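THE WATER OFFICE AT LERNITZ
A story

The Water Office of the town of Lernitz was founded in 1488 for the purpose of tasting the river. Its charter, which hangs in the front hall behind glass, states that an officer shall drink one cup from the Orau each morning, shall write down what it tasted of, and shall remain in good health. The last requirement was met unevenly in the early years.

By the time of the events set out in this account, the Office had 47 employees, and the tasting had become the duty of the Third Desk. The other desks dealt with pipes, bills, complaints and flood insurance. The Third Desk had one officer, a chair, a window facing the river and a shelf of ledgers. The entries in the ledgers were brief. Most read "Water." In a wet spring an officer might write "Leaves." The word "Iron" appeared for eleven weeks in the year the bridge was rebuilt.

The cup had changed over time. The first was pewter and was buried with the officer who used it, at that officer's request. Those that followed were horn, tin and glass. A purchasing rule later brought in clear plastic, which was held to be easier to inspect and cheaper to replace, and a quantity of 300 was ordered from Murakami Table Supply. The officer of the Third Desk filed an objection. It was received, stamped and placed with the others.
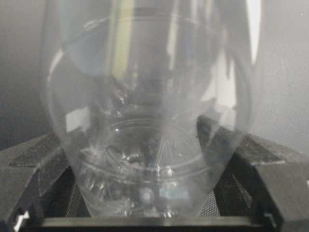

The Entry in Question

On a morning in May, the officer drank the cup, sat for some time, and wrote "Gustemia."

The ledger went up to the First Desk at noon in the usual way. It came back at two with a slip asking that the entry be corrected. The officer replied in writing that the entry was correct. The First Desk asked whether Gustemia was a mineral. The officer replied that it was a village.

This was true, or had been. Gustemia lay upriver, on a bend of the Orau, and had been moved in 1892 to make room for the reservoir. The residents had been paid. The church had been taken down and the stones numbered. The rest was left in place, and the water was let in over a period of nine days. The last of the families took rooms in Lernitz near the tannery, and within two generations their descendants were scattered through the telephone book like anyone else.

The officer of the Third Desk had no family connection to the place and had never seen it. Asked by the First Desk to describe the taste more fully, the officer submitted the following on Form 9:

"Bread crust. A door that has been painted many times. Somebody's yard after the hens have been put in. Late afternoon."

Form 9 allows for four remarks. The officer had used all of them.

Inquiry

The Office followed its procedure. Water from the same reach of river was sent to the district laboratory, with a request for a full report and a separate request, added in pencil, that the laboratory kindly mention anything else. 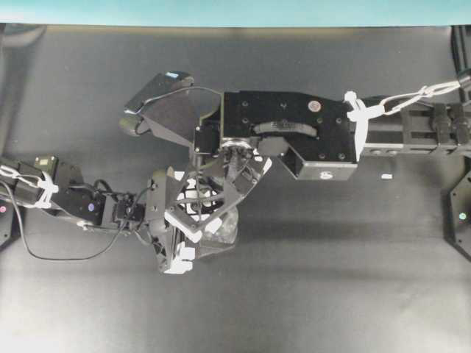
Dark gray table against a teal wall.

The laboratory reported hardness, lime, a trace of copper and no cause for concern. Under "Other" it had typed a dash. The First Desk considered the matter closed and asked the Third Desk to initial the dash.

The officer initialed it. The next morning's entry was "Gustemia, fainter." The one after that was "Gustemia, with rain."

At this point the deputy director took the unusual step of coming down the stairs. The deputy director was a careful person who had served the Office for many years and had never tasted the river. The officer filled the cup and set it on the windowsill. The deputy director drank half, looked out at the water for a while, and asked whether there had been a dog.

The officer said that this had not come up before, and reached for another Form 9.

Public Notice

Word left the building, as word does. People began to arrive at the front hall with their own containers and to ask at the counter whether they might be filled from the upstream side. The Office had no fee for this service and so could not provide it. After a short meeting a fee was established. 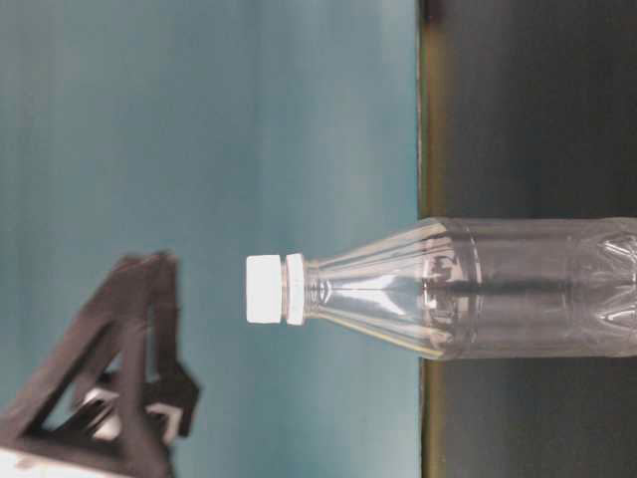
Clear plastic bottle with a white screw cap.

The visitors were for the most part elderly, and they were orderly. Many declined to drink on the premises. One woman had the counter clerk write the date on her receipt twice, once for herself and once for a sister. A man who had come a considerable distance drank his at the door, returned to the counter, and informed the clerk that it was his grandmother's kitchen but that the stove was on the wrong side. The clerk entered this as a complaint. It was forwarded to the Second Desk, which handles complaints, and the Second Desk wrote to the man expressing its regret about the stove.

There were also visitors who tasted nothing but water. The Office had not planned for them. Some asked for their money back, and it was returned. A few stayed on the bench in the hall and watched the others, and the clerk was instructed to let them stay until closing.

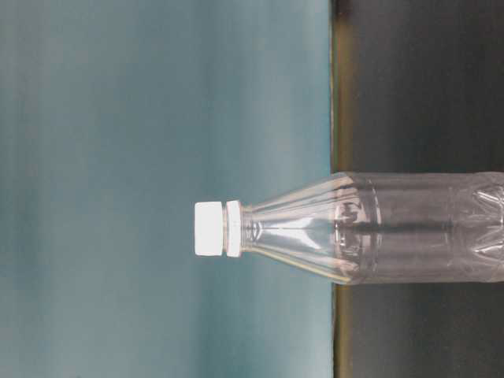
The officer of the Third Desk took no part in any of this. The charter made no mention of visitors. Each morning the officer drank the cup and wrote the entry, and the entries through the summer grew longer, until they ran over the ruled line and into the margin. "A gate, and someone leaning on it." "Plums, not ours." "The bell, but from the far bank." The First Desk stopped sending slips. It was understood that the ledger now went up at noon and was not returned until evening, and that it passed through several hands on the way.

In the fall the water was low. The roofline of the mill showed above the reservoir for the first time in many years, and those who walked out to see it reported that there was little to see. The entries became short again. For most of November they read "Stone." On the last day of the month the officer wrote "Nearly gone," and underlined it, against regulations.

The final entry on the subject is dated 6 December 2025. There had been snow in the hills overnight. The officer drank the cup standing at the window and wrote "Water," then waited, with the pen still uncapped, until the clerk came up to ask for the ledger.

The clerk was told that it was not ready yet.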